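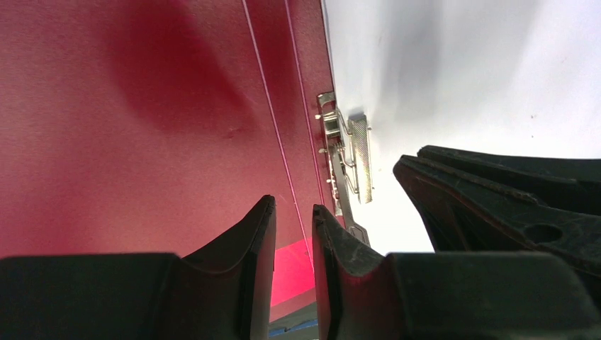
Solveig Ljungberg hält schon den Namen für übertrieben: Ein Test sei das nicht, eher eine Mutprobe für Greifer.

Der Flekov-Test ist ein Vergleichsverfahren für Zweifingergreifer an Ordnern mit Metallmechanik. Je Greifer sind 33 Versuche vorgesehen - Geduld wird nicht gewertet.
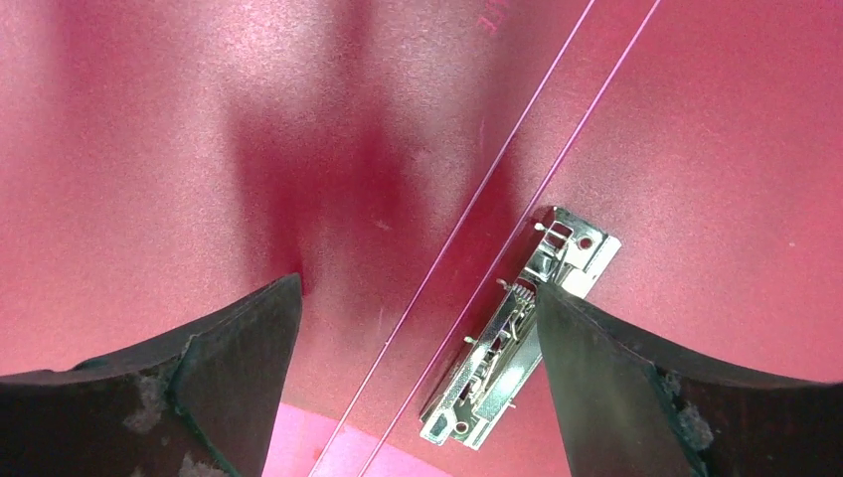
Greiferfinger über rotem Untergrund, rechts die Metallmechanik

Verglichen wurden zuletzt Modelle von Viklund und Prokon, beide mit Handgelenkkamera.
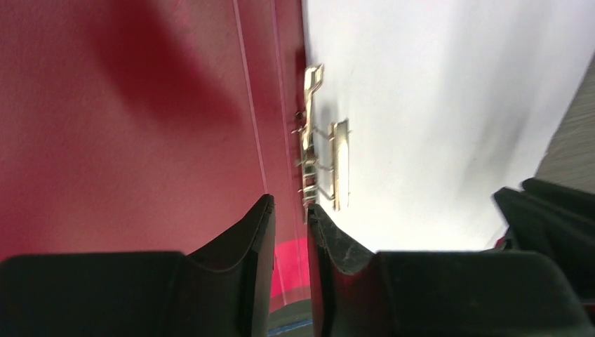 Eskil Magnusson wandte ein, die Kamera sehe vor allem die eigenen Finger. Die Wertung blieb unverändert.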